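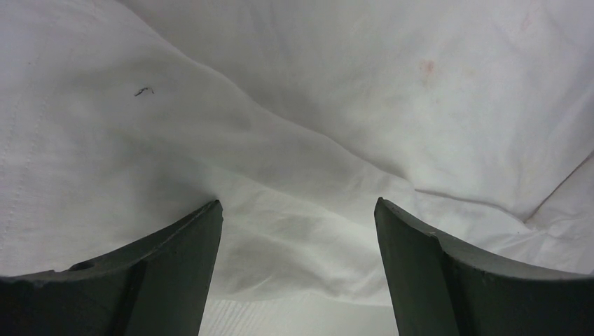
White cloth between the two fingers, seen from the gripper.

Can a machine fold the laundry yet?

September 2021

I've been meaning to write this since January, when the tumble dryer died and I went back to hanging everything on the line. I have spent a lot of time this year with pegs in my mouth, wondering why I can buy a machine that washes the sheets and another that dries them, but the bit in the middle and the bit at the end are still mine.

The short answer is that nobody sells one you would want. I think it will be a good while before they do.

Cloth is the trouble. If you ask a machine to pick up a tin of beans, the tin is the same shape before you touch it, while you hold it and after you put it down. A sheet has a different shape every time you look at it. Push one side and the other side moves. Most of it is hidden under the rest of it. The picture gives a fair idea of what the gripper has to work with. It is nearly all white, with a few folds and creases, and a faint line of stitching up the left that may well be a hem. You or I would tug at it until a corner turned up. A machine has to decide which of those lines is an edge and which is only a wrinkle, and from that close they look much alike.

Then there's feel. When I pick up a pillowcase I know at once if I've got one layer or two, and I don't think about it. Two hard fingers don't get that for nothing. Pinch too shallow and you come up with air, too deep and you've got hold of whatever is underneath as well.

I used to work at Prollier, the hotel laundry out at Hundcombe, so I'm not guessing about how this goes on a shop floor. We had a Wikström ironer with a folder on the back of it, and it was very good. On a busy shift we put 1,639 pieces through, and the machine folded every one of them square. But it only worked because there were 3 of us at the front finding the corners and clipping them in. That was the job. The folding was the easy part and had been for years. What the machine couldn't do was reach into a trolley of damp sheets and find a corner.

I got quick at it in the end. A slow starter would manage 50 an hour and a good feeder 216, and I was somewhere between the two when I left.

So when I see a film of a robot folding a towel, I look at how the towel was lying when it began. If it's already flat on the table, I'm not very interested. If it starts in a heap, I watch the whole thing, and I look to see whether the film has been speeded up.

Other chores are further on. My sister in Kiscombe has a robot vacuum and it does the downstairs well enough, provided she picks up the shoes first. The dishwasher has been good for decades as long as someone loads it. It's the same with nearly all of them. The machine does the middle and a person does the two ends.

I would pay for one that did the ends. It could be slow. If I could leave a basket of bedding with it at night and find it folded in the morning, I wouldn't mind if each pillowcase took a quarter of an hour. Fitted sheets I would let it off, as I can't fold those either.

I've bought another dryer in the meantime. It's a bit louder than the old one and the door opens the wrong way for our kitchen.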